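Can a Two-Armed Machine Clear a Kitchen Table? Report on the Drusari Simulation Project

6 min read

Summary

This report sets out the work carried out by Andor Barta and Finbarr Conneely as their joint final-year project. The project asked whether a two-armed machine with five-fingered hands could be trusted with a single household chore, namely moving fruit from a cloth into a bowl. All trials were run in simulation. The results suggest that the chore is within reach under fixed conditions and remains unreliable when those conditions change.

1. Background

The question was put to the department by Tokimex, which supplies fittings to small canteens and wished to know whether table clearing should be included in its planning. Earlier student work at the Kolterberg site dealt with boxes and tins of known size. Soft or uneven items were left out of that study. Fruit was therefore chosen for the present project, as it rolls, bruises and seldom offers the same shape twice.

2. Method

The trials were built in Drusari, the simulation package licensed to the teaching laboratory. Two controllers were compared. The first followed a fixed path written by hand. The second, referred to here as Stelmakh, was trained on 18 recorded demonstrations given by the authors. Each controller was given 100 attempts with the objects in their starting places and a further 100 with the objects moved at random. An attempt was marked as failed if an item left the table or if the cloth was dragged away from its place.

The working area was furnished as an ordinary kitchen table, with objects that play no part in the chore left standing near the hands. 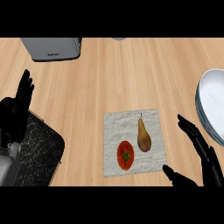
Figure 1. Simulated work area, with tomato and pear on the cloth and the bowl at right.

3. Results

With the objects in their starting places, both controllers completed most attempts. The fixed path was the quicker. Once the objects were moved, the fixed path failed in nearly every attempt, while Stelmakh completed a little over half. The pear was the more difficult item for both controllers. Dragging of the cloth was the most common fault recorded.

4. Discussion

The authors do not consider these results sufficient to recommend the use of such a machine in a canteen. A person carrying out the same task would correct a poor grip without pause, and neither controller was able to do so. The simulation also treats the fruit as firm, and bruising could not be measured. Trials on a physical machine were planned for June but were not completed before submission.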